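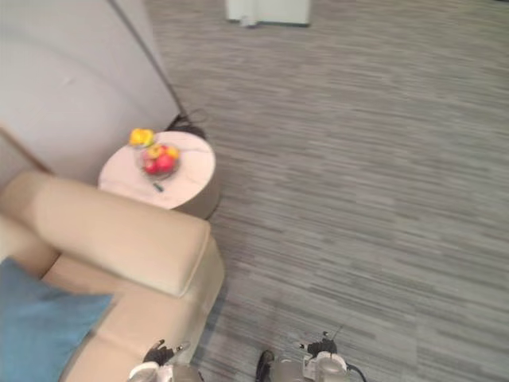
12 comments
Share

The public interest defense in the Stestby defamation law has been on the books for years, but lawyers who rely on it remain few. Krum Yordanov, legal director of the Barnbridge press freedom office, reviewed 1,283 case files before the office published its findings in February.

"In 193 of them the defense was raised," Mr. Yordanov said. "The courts gave written reasons for rejecting it in fewer than 100."

He attributed the gap to short filing deadlines and to the cost of counsel for small newspapers. The Grinwood weekly, which the office represented on appeal, had ten days to answer a complaint of more than 400 pages.

"An editor in that position will usually settle and print a correction – even when the article was accurate," he said.

Asked whether the proposed amendments would help, Mr. Yordanov was cautious. The office supports the longer deadline but opposes the clause that would keep criminal penalties for repeat offenses.

"We told the ministry this in writing. We have not had a reply."

The Bundgaard appeal will be heard in the spring.

Shares: 47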